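Keneck word list, readme

Place names and field names from the Keneck valley, typed up from the old parish maps and the Tatska land books. 367 names so far. More to come when the rest of the Tatska pages are legible, some are very faded.

What's in here

names.csv - one row per name, main file
variants.csv - other spellings, 132 rows
sources.txt - which book, which page
old/ - ignore, kept for the links

Columns in names.csv: id, name, type, parish, source, note. Type is field, lane, stream, farm or hill. If the type is blank I couldn't tell from the map. Note is free text and a mess, sorry, will clean up at some piont.

Spelling is as written in the source. No fixing. So Dellon Bottom and Dellen Bottom are both there, the second one in variants, linked by id. Capital letters are mine. 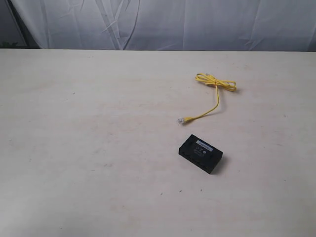
Known problems

Hamdy parish is thin. Only 2 sheets survive and one has a water stain right over the north half. Eight names there are guesses, marked with a q in the note column. Please dont quote those without checking.

Stream names repeat a lot. Same stream, different name in each parish. Kept as separate rows, not merged.

Some commas inside notes. Quoted properly now, older copies before November were not, so download again if your columns shift.

Use

Free for anything, credit the Keneck word list. Corrections welcome, send id plus page number of whatever you're looking at. Slow to reply in the summer.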